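Collecting Two-Handed Demonstrations with Hand-Held Grippers

Gordon Ross
Updated 2023-11-24

This page covers how we record demonstrations for the Stilteo two-arm policy. It replaces the older notes on teleoperation. If you only want to train on the data we already have, skip to "Converting the recordings."

What the method is

The policy learns from a person doing the task with a pair of hand-held grippers. The fingers have the same shape as the ones on the arms, so what the person can pick up, the arms should be able to pick up. We record the pose of each gripper, how far it is open, and the view from a head camera. No arm is needed during recording.

We compared this with teleoperation on the same tasks. An operator using the leader arms took 45 minutes to record a set that takes a fraction of that by hand. The hand-held sets were also smoother, with fewer stops in the middle of a reach. The cost is that people can do things the arms can't, and the recordings have to be filtered for that. More on this below.

What you need

Two hand-held grippers with tracking plates
A head camera and its strap
The recording computer with the Vastar recorder installed
A table with the grid mat taped down
The objects for the task

Setting up the table

Lay the mat flat and line up its front edge with the front edge of the table. Push out any bubbles from the middle toward the sides. The grid is there so that you can put objects back in known places between takes. It isn't used for calibration.

Clear the mat of everything that isn't part of the task. Tools left in a corner end up in the training images and the policy will learn to expect them.

Run the gripper cables so they have slack at full reach. Stretch both arms to the far edge of the mat before you start. If you feel a pull, give the cable more length at the computer end. A cable that tugs on the wrist shows up in the pose data as a small twist, and you will see the same twist in the arm later.

Calibrating the grippers

Do this at the start of each session and again if a gripper is dropped.

1. Start the recorder and wait until both grippers show as tracked.
2. Close each gripper fully and press Zero.
3. Open each gripper fully and press Span.
4. Touch the fingertips of the left gripper to the fingertips of the right one and hold still until the recorder beeps.
5. Check the offset it prints. If it is more than a few millimeters, repeat step 4. If it is still off, check the screws on the tracking plate.

Loose plates are the most common cause of bad data. They can work loose over a long session without any visible change, so put a wrench on them at lunch as well.

Recording a take

Put on the head camera and tilt it down until the whole mat is in view when you stand in your normal position. Look at the preview, not at where you think the camera points. Most people tilt it too little.

Hold both grippers over the mat with nothing in them and start the take. Move at a steady pace, a little slower than you would with bare hands. Pick up the object with whichever gripper the task sheet names. The other gripper stays over the table too, even if it has nothing to do yet. If you drop it to your side, the tracker loses it and the take is thrown out.
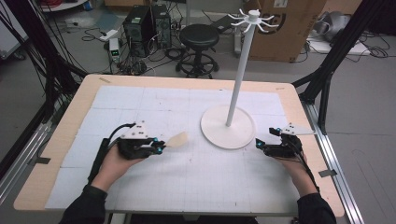

Mug tree task: object in the left gripper, right gripper open.

Keep your head as still as you comfortably can. The policy can handle some head motion, but quick turns blur the images just when the fingers are closing. If you have to look away, stop your hands first.

When the task is done, bring both grippers back over the mat and end the take. Give it a mark of good, usable or bad. Don't delete bad takes. We use them to test the filter.

Then reset. Move the stand and the object to the next positions on the sheet. The sheet was made by drawing random grid squares, and it matters that you follow it even when two positions in a row look almost the same. In June we let operators choose their own positions and nearly all of them ended up near the center of the mat. The policy trained on that set did well in the middle and failed at the edges.

How many takes

For a single task with one stand and one object, 200 good takes is our usual target. Below that the success rate is still climbing. Past it, the gain from more takes of the same thing is small, and time is better spent on new objects or a new stand.

The full set for the hanging tasks has 908 takes. After filtering, 674 were left. Most of what was lost went for one of these reasons:

The operator reached farther than the arms can reach
The wrist turned past the joint limit
The two grippers came closer together than the arms can safely get
Tracking was lost on one side

The first two can be avoided with practice. The recorder has a reach warning that you can turn on under Options. It gives a low tone when a pose would be out of range. New operators should keep it on for the first few sessions. After that many turn it off.

Converting the recordings

Copy the session folder to the training machine and run the Gruvico converter on it. It does three passes. The first lines up the clocks of the head camera and the two grippers. The second solves each pose for the arm and drops takes that have no solution. The third writes out the images at training size.

Read the log after the first pass. A clock offset that drifts over the session points to a bad cable or a busy hub. You can fix a constant offset in the settings file, but a drifting one can't be repaired well and the session should be recorded again.

The second pass is slow. Start it before you leave for the day.

Training and checking

Training uses the standard settings in the Chow branch. Change only the data path and the task name for your first run. We have tried larger image sizes and longer action windows, and neither made a clear difference on the hanging tasks.

To check a policy, use positions from the test sheet, which has no squares in common with the recording sheets. Run every position once and write down where each failure happened: at the grasp, in the move, or at the hook. Don't report a single success rate without this. Two policies with the same rate can fail in completely different places, and the fix is different for each.

Failures at the grasp usually mean the object positions were too narrow. Failures at the hook are harder. In our runs most of them came from the last part of the approach, when the fingers hide the hook from the head camera. Slowing down over the last stretch during recording helped. So did approaching from slightly to one side so that the hook stays in view longer.

Known problems

The recorder sometimes swaps left and right if the grippers are turned on at the same moment. Turn on the left one first.

The beep in calibration step 4 can't be heard with the lab fans on high. Watch the screen for the printed offset.

Takes longer than two minutes are split into two files. The converter joins them again, but the preview tool doesn't, so they look as if they end early.

Sleeves that cover the back of the hand can brush the trigger. Roll them up or tape them at the wrist.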